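Vorau multi-finger gripper – seven months in, and the fault that cost us a week

Posted 3 December 2018 by Tülin Gezer

Two stars. Would have been four in May. Read on if you're thinking of buying one, skip to the bit about the stop button if you already have one.

Background, quickly. We do table clearing. Arm picks up what people leave behind after lunch, plates go in a tray, rubbish goes in a bin. Small team, one arm, one gripper, bought through Haltier because they had stock and the other lot wanted us to wait till autumn. Came in a decent box. Manual is thin. Fitting it to the wrist took Bindu Kulkarni an afternoon, mostly because the bolts supplied were too short and she had to go out for longer ones.

The good first. It's strong for its size. Fingers open wide, wider than the old two-finger thing we had from Leltico, and they close round awkward shapes without much fuss. Paper cups fine once you turn the force down. Cans fine. Plates by the rim, fine most of the time. Software installs on the first go, which I've learned not to expect. Quiet too.

Now the fault.

Middle of a run, gripper holding a drinks can, and it just kept closing. Force limit was set low. Display said the limit was being respected. Can said otherwise. Gangadharan Joseph was at the keyboard and sent the open command twice, nothing, then a third time and the fingers sprang open all the way and the can went across the room. Missed everybody. Could easily not have.

We thought it was us. Spent two days going over our own code, found a couple of daft things, fixed them, none of them the cause. Then it did it again with a plate. Plate survived, don't ask me how.

What we found in the end, after a lot of logging: when the link between gripper and arm drops for a moment, the gripper comes back up with its factory force setting and doesn't tell you. It forgets what you set. The screen carries on showing your number because the screen never asks again. So you're sat there thinking you've got a gentle grip and you've got the full squeeze. Fault code 127 goes in the log if you know where to look. It isn't in the manual. I searched 200 pages of PDF for it, well, the old version, the new one is shorter and still hasn't got it.

Stop button – please read this. The button on the arm stops the arm. It does NOT let go of whatever the gripper is holding and on our unit it didn't stop the fingers closing either, if they were already on their way. Anyone who has a hand near there needs to know that. We now have a seperate switch that cuts power to the gripper itself, wired up by Ataberk Coşkun, and the rule is nobody reaches in until that's off. Should have come with one.

Support. Mixed. First reply was a form asking for the serial number, which was in my first email. Second reply told us to check the cable. We had checked the cable. Swapped it anyway. Third person, someone who clearly knew the thing, admitted they'd seen it before and sent new firmware the same evening. Firmware helps. The force setting now survives a dropped link, as far as we can tell. The spring-open thing is slower but still there.

We're back to running the ordinary lunch mess with it, crushed can included, at reduced speed.

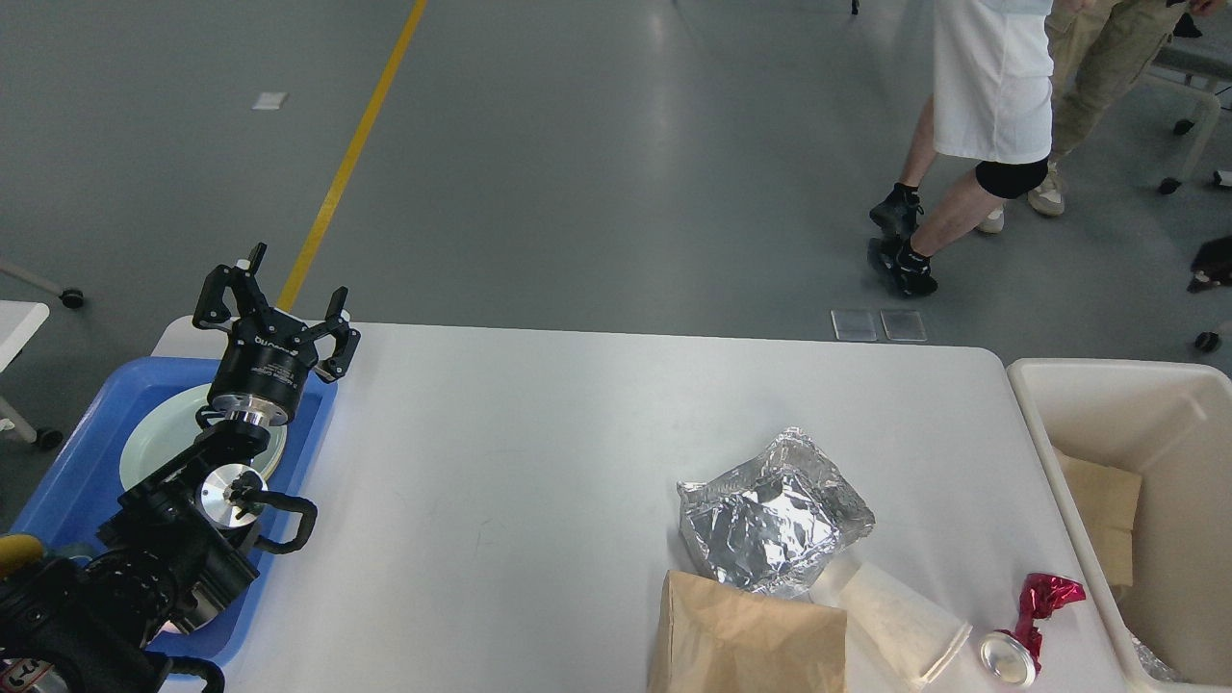 Gripper over the blue tray, with foil, a paper bag, a cup and a can on the table.

Hacer Çetinkaya wants to send it back and get the Sepúlveda, which costs more and opens less wide. I'm for keeping it until the budget comes round again. We've had that argument enough times.

Would I buy it again? Not at this price, not without the power switch in the box. If you get one second hand ask which firmware is on it, and make them show you. Then pull the comms cable while it's holding something cheap and see what it does. Stand well back when you do it.

Pros: wide opening, quiet, easy install
Cons: forgets force setting on old firmware, stop button doesn't cover the fingers, bolts too short, manual
Bought from: Haltier, full price

Will update when the next firmware turns up, they've promised it but no date yet. If anyone else has had code 127 leave a comment with your firmware verison, I'm keeping a list.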